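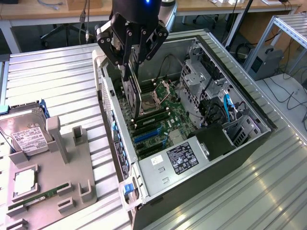
2025年11月18日，Bulgate共享工坊消息——拖了大半个秋天的Skatier终于开放参观了！我是昨天晚上接到通知的，今天一大早就跑过去，占了个离机械臂最近的位置（隔着地上那条黄线，谁也不许跨），站到腿酸才舍得走。趁脑子里还热乎，先把这条消息写出来，细节有漏的回头再补。

先说给没跟过进度的朋友：Skatier是咱们工坊几个会员自己攒的一套拆装台式机的机械臂，活儿说起来很家常，就是旧电脑主机送过来，侧板打开，放倒，然后由机械臂把散热器、处理器、内存条、硬盘一样一样取出来，摆到旁边的托盘里，清完灰、换完件，再一样一样装回去。牵头的是Hatsue Ogura，工坊的老会员了，平时在Sekiguchi那边的维修铺上班，下了班就骑车过来，一待待到关门。

这回开放的是第一阶段，也就是"主机内部件的夹取和归位"。拧螺丝暂时还是人来，插拔线缆也还是人来。Hatsue在现场说得很直白："线太软了，我还没想好怎么办，先别催。"大家都笑。她说完自己也笑，然后转过身继续改她的程序去了，留我们一群人在那儿对着铝台面拍手机。

台子我得多说两句，喜欢动手的人应该会关心这个。工作台用的是带沟槽的铝台面，机箱直接侧躺在上面，机械臂从上方伸下来。机箱左边放着一个灰色的塑料托盘，上面有立起来的柱子，有长条的槽，还有一个方方的凹位专门放处理器，内存条躺在长槽里，3.5英寸硬盘竖着插在靠里的位置。这个托盘改了好几版，第一版是九月份打出来的，槽开得太紧，内存条放进去要用指甲抠，机械臂哪有指甲呀！第二版又太松，稍微一碰就歪。现在这一版，Hatsue把槽口上沿修了一圈斜面，东西放偏一点点也能自己滑进去。我上手试了试备用的那块（得到允许了的），手感真的舒服，咔一下就到底。

夹爪是黑色的，手指由一片一片的平板拼起来，用银色的螺丝和转轴连着，动起来有点像折尺。我原以为这种结构伸进机箱会碰到东西，毕竟机箱里面多挤啊，电源、硬盘架、乱七八糟的线，人手进去都费劲。结果今天上午看它夹着带风扇的散热器往机箱里送，稳得很，速度放得特别慢，慢到旁边的小朋友开始问他爸能不能先去吃早饭。他爸说再看一会儿。又过了一会儿，两个人都没走。

说到速度，现在完整走一遍取放流程，从散热器离开主板到最后一个部件回到机箱，要28分钟。对，28分钟，Hatsue自己徒手做这套动作，泡一杯茶的工夫就够了。所以有会员当场就问，那图什么呢？我觉得这个问题问得挺好，也觉得她答得挺老实。她说第一阶段压根没考虑快，就想看看同一个动作连着做很多回，会不会越做越偏。为这个，他们从九月开始做连续测试，到昨天晚上为止一共记录了288次散热器取放，每一次都写进了表格，包括失败的。表格打印出来贴在工坊进门右手边的墙上，贴了长长一溜，谁都可以去翻。

失败的那些我觉得比成功的好看（真的，建议大家去看备注栏）。有一条写着"硅脂粘住，处理器差点跟着起来，急停"，后面画了一张哭脸。装过电脑的人看到这里应该都会倒吸一口气，散热器和处理器粘在一起，硬拔是要出事的。后来他们把流程改了，夹住以后先小幅度地左右扭几下，再慢慢往上提，这一步是照着维修铺师傅的手法抄的。还有一条备注只有四个字："忘开气泵。"下面有人用铅笔写："你们夹爪是电动的。"再下面又有人写："那忘的是什么？"到今天也没人认领，我问了一圈，个个都看天花板。

花钱的事也有人问，我顺手记了。机械臂本体是会员凑份子买的二手货，这部分不在这次的账里。这次公布的是托盘、台面配件和夹爪改装的材料费，合计468元，收据都夹在墙上那张表格的最后一页。说实话比我猜的少很多，我家那个三天两头漏水的水龙头前后换下来都不止这个数。省下来的主要是加工费，铝台面上的固定件是大家轮流在工坊自己锯的，锯得有的直有的不太直，装上去倒也看不大出来。

练手用的旧主机是Flandisance送来的。这是一家做办公设备租赁的小公司，仓库离工坊不远，淘汰下来的台式机本来要整批处理，听说我们在折腾这个，就用小推车拉了一批过来。他们来的同事今天也在场，全程举着手机录，说要拿回去放给仓库的人看。我跟他聊了几句，他最关心的是不同牌子的机箱内部布局不一样，机械臂认不认得出来。答案是：现在不认得。目前每换一款机箱，都要人先把各个部件的位置教一遍，教完存下来，下次同款的直接调用。他听完点点头，说那我下回尽量给你们挑一样的送。大好人！

现场还有个小插曲。演示到中间，扣在处理器插座上的那个金属框是翻开的，底下那块接触区就那么露着，后排有位大哥急了，喊："快盖上快盖上，落灰！"喊得特别大声，把正在喝水的Hatsue吓了一跳。她解释说练手的板子，不心疼，大哥还是不放心，演示一停就凑到黄线边上张望，嘴里念叨着针脚针脚。后来一打听，人家以前修了很多年电脑，手上弯过的针脚也不少，属于看不得这个。Hatsue当场就把他拉进了测试群，还给他排了班。我看他嘴上说没空，手机已经掏出来扫码了。

再说说我自己没太满意的地方，光夸也没意思。一个是参观区太窄，站两排人就满了，后排基本只能看前排的后脑勺，希望下次能接块屏幕出来。再一个是讲解牌上的字太小，还贴得低，我是蹲着读完的，起来的时候眼前一黑。这两条我都写在意见本上了，翻了翻前面几页，和我写一样话的人还真不少。

第二阶段的打算，Hatsue今天也透了点口风。首先是要试内存条的装入，取出来现在已经比较顺，装回去那一下需要往下压，两头的力还得匀，目前时灵时不灵。她给大家看了一段之前录的视频，内存条对着插槽比划了老半天，就是不下去，最后人伸手轻轻一按，嗒，进去了。那一声嗒出来，全场都"哎——"了一下。她说这段她自己看了不知道多少遍，现在闭着眼都能听出差在哪儿。至于线缆，她只说了前面那句"先别催"，我就真的没催。

另外想请大家帮个忙：家里要是有闲着的旧台式机，能不能开机都没关系，可以带到工坊前台登记，注明给Skatier。硬盘请自己先取下来处理好数据再送，前台不帮忙拆，也不代为保管。笔记本和一体机暂时不收，我知道一定有人要问，我已经替你们问过了。

想报名参加测试轮班的，找前台领表，现在还缺3个人，白天能来的优先。轮班的内容不难，主要是盯着机械臂干活，手放在急停按钮旁边，出了状况就拍下去，然后在表格上写清楚是怎么回事。需要有耐心，坐得住，写字别人认得出来（最后这条是Hatsue特意让我加上的，她说有几行备注她研究到现在还没看懂）。不会编程也不要紧，今天新进群的那位大哥就不会。

参观暂时开放到月底，每天下午工坊开门以后都可以来，不用预约，但是人多的时候要在门口等一等。带孩子来的朋友请看好孩子，黄线就是黄线。机械臂运行的时候请不要拿零食靠近台面，今天已经有一片薯片掉在附近了，好在离机箱还远，捡起来就没事。

我明天还会再去一趟，主要是想看他们换一款机箱从头教位置的过程，据说要花掉整整一个下午。有想一起看的在群里喊我一声，我带折叠凳，可以多带一把。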